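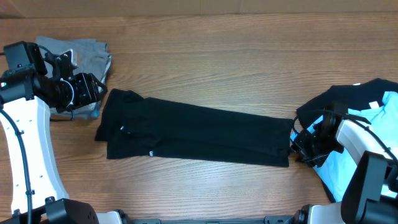
My black pants and I have been through a lot this winter

22 January 2014

So I'm on month three of wearing mostly black, and my sister wants to know if I'm OK. I'm fine! I'm better than fine, I get dressed in the time it takes the kettle to boil. But enough of you asked about it after my last post that I figured I'd write the whole thing out, including the parts that went badly, and including the great lint disaster, which I have been promising since before the holidays.

It started in October, when I was packing for the Vasby trip. I'd laid everything out on the bed and none of it went with anything. I had a mustard cardigan that only works with one skirt. I had the skirt, but the skirt needs the brown boots, and the brown boots were at the repair place. I had a green top I bought because it looked great on Raquel Louro (Raquel looks great in everything, I should never shop with her, it's like going to the grocery store hungry). I ended up throwing in black pants, a black sweater, a black long-sleeved tee and a gray scarf, and I wore those for eight days straight and got more compliments than I'd had all year.

When I got home I opened my closet and felt tired just looking at it. I pulled out everything that was black or could pass for black in bad light, hung it on the left, and shoved the rest to the right. I told myself I'd wear only from the left side until I got bored. I haven't got bored.

What I didn't expect is how different blacks are from each other. I used to think black was black. Then I put on a pair of pants I've owned forever with a brand new tee, and stepped out into daylight, and the pants were brown. Well, brownish. Sort of the color of old tea. And I have one sweater that goes purple next to anything else, and a skirt that's really a very dark green if you catch it by the window. Indoors at night you can't tell at all, so of course I always get dressed in the dark at this time of year and find out at the bus stop.

My solution has been to stop caring on purpose. If two blacks don't match I make sure they REALLY don't match, like a chunky knit with something smooth, so it looks as if I meant it. Ro-un Hong, who sits across from me at work and has worn black every day that I've known her, told me this on my second day of the experiment when she caught me holding my sleeve against my knee. She also told me to give up on tights matching anything. I have given up on tights.

OK, washing. I have read a lot of advice on washing black clothes, far more than is good for a person, and people get heated about it. Vinegar people, salt people, freezer people. I tried the vinegar and my bathroom smelled like a pickle jar for a day and I couldn't see any difference, but maybe I did it wrong. The salt I haven't tried. Freezing is supposed to be for jeans, and my freezer is full of soup.

This is what I do now, and it seems to be working so far:

Everything inside out, zippers done up. Cold water, short cycle. A liquid detergent, because the powder was leaving little pale streaks on my sweaters, especially around the seams. And I don't wash things nearly as often as I used to. Pants get several wears unless I've spilled on them. Sweaters get aired over the back of a chair overnight. I never use the dryer for anything black anymore and I think that has made more difference than the rest of it put together. My mother has been telling me this for my whole adult life, so hi Mom, yes, you were right, please don't print this out.

The drying rack does take over the living room. I'm not going to pretend it doesn't. I've started doing the black wash late in the evening so most of it is dry when I get up, and only the waistbands are still damp. There was one morning when I was in a hurry and wore the pants anyway, and I don't recommend it, it was 17 degrees out and I could feel every inch of that waistband all the way to work.

And now the lint disaster.

I own a cream bathrobe. It was a present, it's lovely, it's very fluffy. In November I washed it with a few light towels, took it out, and then put a full load of black in right after without looking in the drum. You can guess. I pulled out my good pants and they looked like they'd been rolled on by a sheep. All of it did. Every seam and every cuff. I sat on the edge of the tub and laughed, and then I counted up what I had to wear to Ro-un's dinner that night, and stopped laughing.

I tried the sticky roller first and went through the whole roll on one leg. Then packing tape wrapped around my hand, which works but takes forever and kind of hurts. A damp rubber glove was the winner, the ordinary dishwashing sort, rubbed down the fabric in one direction so that the fluff gathers up in little worms. Gross and very satisfying. I did the pants and one tee and went to dinner, and left the rest in a heap until the weekend. There is still cream fluff in the pocket corners of my cardigan and I think it'll be there when I'm buried.

The bathrobe now gets washed completely alone, and I run the machine empty on a rinse afterward. I also wipe around the rubber seal with an old sock.

Let me talk about fading too, because a couple of you asked if I've tried dye. I have! Once. I bought a box for the tea-colored pants since I had nothing to lose, and did it in a bucket in the tub with a wooden spoon that I can no longer cook with. The pants came out beautifully, a real deep black, and the stitching stayed tan. I hadn't known this could happen. Apparently the thread is often polyester and the ordinary dye won't take on it, so now I have black pants with tan stitching all the way down the outside, which sounds awful and has turned into my favorite thing I own. Two people have asked where I bought them. The bathtub has a faint gray ring that I've scrubbed at with everything I can think of. My landlord doesn't read this blog as far as I know.

I've bought very little, which I'm pleased with. In three months it's come to a turtleneck from Zalside, when they had the sale on, and a secondhand wool coat. The turtleneck is fine, a bit thin at the elbows already. The coat is the real find. I'd walked past the tailor's shop on the corner for ages - Yüksel, the one with the button jars in the window - and they had it on the rail of things people never came back for. It was $18. EIGHTEEN. The lining was torn at one armhole and he stitched that up while I stood there. It's too long for me and I look like I'm about to deliver bad news in a period drama, and I love it.

Do I miss color? A bit, on Sunday-ish sort of mornings when there's no rush and I might have played around with a scarf. But I've noticed I look at other people's colors more. There was a woman on my bus last week in an orange coat with pink mittens and I was so happy about her all day. And my own gray scarf has started to feel like a wild choice. I wore red socks to the dentist and felt like a rock star.

The one place it hasn't worked is my aunt's. We had a family lunch after New Year and she met me at the door and asked who had died. Then she asked again over dessert. I've been told to wear "something cheerful" for her birthday, and I suppose I'll go dig around on the right side of the closet. The mustard cardigan may get its moment. The brown boots are back from the repair place, so there's really nothing stopping me.

I should also say that I did let some of the right side go. I gave the green top to Raquel, who it belonged to in spirit from the start, and a bag of other stuff went to the charity place behind the library. I kept more than I thought I would. There's a blue dress I haven't worn in years and I can't even tell you why it's still here, I just wasn't ready to hand it over. I'll look at it again in spring.

A few quick answers to things from the comments:

Yes, I do wear black shoes with it. No, I don't own a cat, and I can't imagine how people with white cats do this, please write in and tell me.

The hat in the Vasby pictures is from Skoltetti, and I'm sorry, I got it years back and I don't know if they still make it. Somebody asked about the pompom. It came off in the wind and I sewed it back on with navy thread in the hotel, don't look too closely.

For deodorant marks, I rub them with the inside of a pair of clean tights. See, there's a use for tights after all.

And no, I haven't decided how long I'm going to keep going. Spring might do me in. I have a yellow raincoat that I really like, and I'm not buying a black one when there's nothing wrong with it. I'll probably allow the raincoat. I'm making up the rules as I go and I've broken most of them already.

Next time it's soup, as promised, since I need to clear out that freezer.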